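Category: Computer hardware | Maintenance and dismantling

Desktop computer disassembly

Desktop computer disassembly is the removal of the component parts of a desktop or workstation computer from its case, for repair, upgrade, reuse or recycling. It differs from shredding in that parts are taken out whole and may be fitted to another machine. The term is normally limited to tower and small desktop cases; portable computers are treated separately.

Preparation

The computer is shut down, the mains lead is disconnected and the power button is held in for a few seconds to discharge what remains in the supply. External cables are removed. A tower is then laid on its side with the removable panel uppermost, which places the motherboard flat and brings most fasteners within reach from above. Static electricity is controlled by a wrist strap or by regular contact with bare metal on the case. 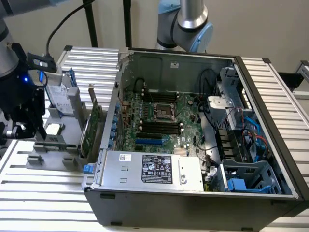

Order of removal varies with the layout of the case, but work generally proceeds from loose and plugged-in parts towards those that are screwed down. Expansion cards and drives come out early, as they obstruct access to cables. The processor cooler and processor follow, and memory modules are released by the latches at the ends of each slot. On the Dell workstation board shown, the processor socket is empty within its square metal retention frame, with banks of empty memory slots on both sides of it. An exposed socket should be covered if the board is to be kept. In the Vasić method, used in some repair workshops, memory is removed before the cooler; the result is the same.

Storage

Removed parts are placed in a holder or tray with a separate position for each type. Cards are stored upright so that the edge contacts bear no weight. The Skasley tray, a common workshop pattern, has 3 rows and a raised block at each end. Drives are set apart for data erasure, which is recorded before any resale.

Expansion slots

Cards are held at the rear of the case by a screw, a hinged bar or a plastic clip. Many long slots also have a retention clip at the inner end, which must be released before the card is lifted. The card is drawn straight up with even pressure at both ends.

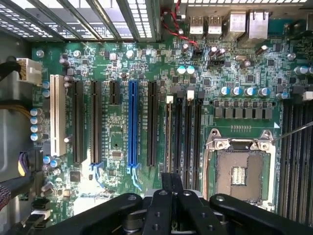 Rocking the card from side to side is avoided, as it can crack the slot housing or lift its solder joints. Where a clip is stiff, it is pressed with a plastic tool. Blanking plates are refitted to unused positions if the case is to return to service, so that air continues to follow its intended path.

Recovery rates

At the Fleltlow reuse depot, 877 working parts were recovered from a batch of 123 desktop computers, and nearly 800 of these were passed on for refitting. The remainder were held as spares. Power supplies were tested on a Dollik load bench and were not opened.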